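Otwood Parents & Students Help Board > Contests and Enrichment > Informatics

Regional round scoring changed from full-task to subtask. How should a tenth grader adjust?

Posted by Despina Vukčević, March 2021

My daughter has been preparing for the regional informatics round through the Lazarević program, which runs online this year. She worked through the older problem sets under full-task scoring, where a program either passes every test and gets the points or fails one and gets zero. The notice we received says that the regional round will use subtasks. There are four tasks, 60 points each, and each task is divided into groups of tests with increasing limits on the input size. The time allowed is unchanged.

She tends to spend the first hour looking for the complete solution to the hardest task. Under the old rules this was defensible, as a slow solution earned nothing. Her practice results under the old rules were two full tasks out of four, nearly every time.

Specific points I would like answered:

Does a program have to pass every test in a group to get the points for that group, or are points given test by test inside the group?

If she submits several times, is the last submission graded, or the best one, or the best result for each group taken across all submissions?

Is it worth practicing brute-force solutions on purpose, or does that take time away from learning the real algorithms?

I write software for a living but never took part in contests, so technical answers are fine. The notice itself is two paragraphs long and covers none of this. She uses C++ and is comfortable with sorting, binary search, prefix sums, BFS and simple dynamic programming. She has not done segment trees.

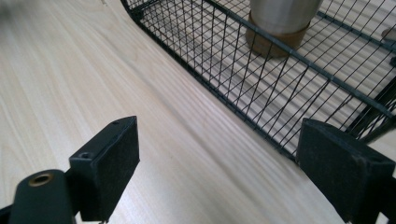
One more detail in case it matters. The program's practice server still shows full-task results only, so she can't see which group a failed test belongs to. If there is a way to simulate the new scoring at home, I would like to set that up before June.

Gorazd Shehu

I coached the Damlow school team for several seasons and have used both kinds of scoring. Taking your points in order.

Group scoring is normally all or nothing within the group. One wrong answer or one timeout in a group loses that group and leaves the others alone. Check whether the groups are dependent. In many contests group 3 is only awarded if groups 1 and 2 also pass, which matters when a program handles large inputs but fails on n = 1. That is a common way to lose an entire task.

Submission policy varies between organizers and you need it in writing. With last-submission grading, a late experiment can replace a good result. With best-per-group grading she can send in a separate program for each subtask and the system adds up the best results. The second policy is more forgiving and changes how code should be written. Until you have the answer, assume last submission. Under that assumption, the program should branch on the input size:

if n is small, call the slow and certain function
otherwise call the fast function

This keeps the small groups safe even when the fast function has an error in it. Both functions go in one file and share the input code. Reset global arrays if the task has multiple test cases.

On brute force: yes, practice it. A correct slow solution is also the tool for checking a fast one. The routine I used with the team is to write the slow program, write a generator for small random inputs, run both programs on each input and compare the output. She should be able to set that up from an empty directory in ten minutes. Most errors in dynamic programming code show up with n under 8.

For time, I would have her read all four statements first and write down the limits of every group next to the complexity they allow. For n up to 18, trying all subsets is fine. For n up to 3692, a quadratic solution is fine in C++, and a cubic one is not. Odd limits like that do appear, so she should compute the operation count and not go by the usual round numbers. After that, take the cheap groups on all four tasks before attempting any full solution.

As for simulating it at home, you need the test files and a short script. Make a text file that lists, for each group, its point value and the names of its tests. The script runs the program on every test with a time limit, marks each one pass or fail, and adds the group's points if all of them passed. As a software developer you can write this in an evening. Run it on a machine that is doing nothing else, and compile with the same optimization flag the server uses — a missing -O2 can make a correct quadratic solution look too slow.

If the old sets come without group information, sort the tests by input size and cut them into groups yourself. The cuts won't match what an organizer would choose, but they are good enough for learning the habit.

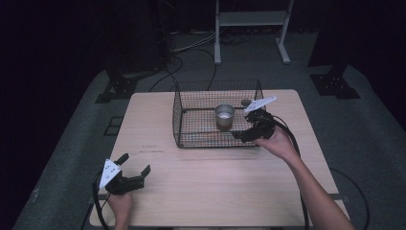
Wire basket with a small metal cup, on a light wood table.

Segment trees can wait. A Fenwick tree is shorter and covers prefix sums with updates, and with her background she could learn it in a week.

morport_dad

My son did the Morport one last year, it was subtasks and he got more points than he expected. They graded the last submission I think, but that was a different organizer. Just tell her to submit something for every task. He left one blank and was annoyed about it afterward.

Despina Vukčević

Thank you both. I wrote to the program office and they confirmed best result per group across all submissions, with independent groups. The limit is 60 submissions per task, so she won't run out.

The script is done. I reran her last two practice sets with groups cut by input size. On the first set she would have had points on three tasks under the new rules, with the fourth at zero for an output format error. She is going to redo that one with the random comparison method.

Gorazd Shehu

Independent groups with best-per-group is the easiest combination to work with. Branching on n is then optional, but I would keep doing it, as the next stage may use a different policy. For the format error, have her run the sample input from the statement through the program and compare with diff before every first submission. Comparing by eye misses trailing lines.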